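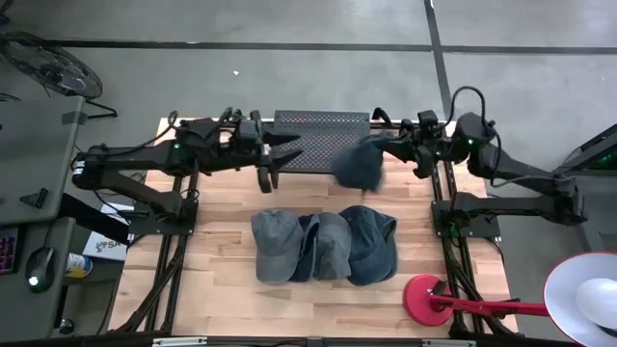 Asabe Tamuno asked last week why her phone shows four bars and still won't load a page, and whether the bars are lying to her. They aren't, but they are answering a different question from the one she has in mind. Most of this session is about that gap.

## Session 5: Coverage, capacity and the word "upgrade"

**Coverage** is whether your phone can hear a mast. **Capacity** is how much the mast can carry once everyone in earshot wants something from it. Bars tell you a bit about the first and next to nothing about the second.

When an operator announces that its network has been upgraded, it may mean any of these:

- new masts where there weren't any
- new radios on old masts
- more spectrum switched on at existing sites
- a fatter link from the mast back to the core (*backhaul*)
- a new logo

Only the last is reliably finished by the date in the press release.

### Worked case: Grerthorpe

We'll use the town of Grerthorpe and its operator, Bolik, for the rest of term. One mast on the hill, 2000 subscribers, and a backhaul link nobody had looked at since it went in. In April Bolik fitted new radios and told the local paper that speeds would be transformed. Complaints went up.

Suppose the backhaul carries 20 units of traffic at most. Before the work, the radios could pass 5. Afterwards they could pass far more than 20, so the queue simply moved from the air to the link behind the mast. People who had given up on video tried it again, all at teatime.

Hauwa Igwe pointed out in the seminar that average speed over the day still improved. Quite right, and Bolik's statement used that very average. At three in the morning Grerthorpe is superb.

### Terms to know

**Busy hour** - the hour of heaviest traffic. Networks are planned for this one, or ought to be.

**Contention** - users sharing the same capacity. It is the reason a stadium has full bars and no internet.

**Cell splitting** - replacing one large cell with smaller ones so that the same spectrum can be used again. Dear, effective, and unpopular with anybody who lives opposite the new pole.

### Before next time

1. Read the Van der Merwe notes on backhaul, sections 2 and 5. Skip the appendix unless you enjoy microwave links.
2. Find an operator's upgrade announcement and mark every claim as coverage, capacity or neither. Bring a spare pen for "neither".
3. Work out what Bolik should have replaced first, in half a page. Renji Maruyama has the template.

Hand in to Yvonne Blackburn's pigeonhole, the upper one.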